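Lista de revisión - zona de bebidas y expositores, planta 6
Local: Stiltberg
Revisa: Lourenço Amaral
Mes: diciembre

1. Mesa estable y sin cojera
Conforme. La vez anterior también se marcó conforme y bailaba, así que esta vez me apoyé yo.

2. Salida despejada
Conforme a las 9. A media mañana, no pondría la mano en el fuego.

3. Extintor 712: precinto y fecha
Precinto bien. La etiqueta de revisión está casi ilegible. Sequeira asegura que está al día - que lo mande por escrito.

4. Expositores acrílicos: cantos y fijación
Pendiente. Según la ficha de Plumetti «no requieren fijación». Me gustaría ver la prueba. Pasar la mano por los cantos y anotar mellas.

5. Envases de vidrio
No conforme. La norma interna pide guardar los vasos boca abajo en su bandeja. Boca abajo sobre el cuello de una botella no cuenta como guardado, por mucho que se insista. 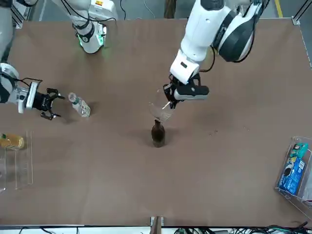 Tampoco me convence lo de dejar botellas de plástico tumbadas en la mesa con el argumento de que «llevan tapón». Una botella tumbada rueda, con tapón o sin él. De pie o en el expositor.

6. Suelo antideslizante
Conforme, según Sumutstead. No he visto el certificado.

Resultado: apto con reservas. Los puntos 4 y 5 se repiten en 2 semanas, sin avisar.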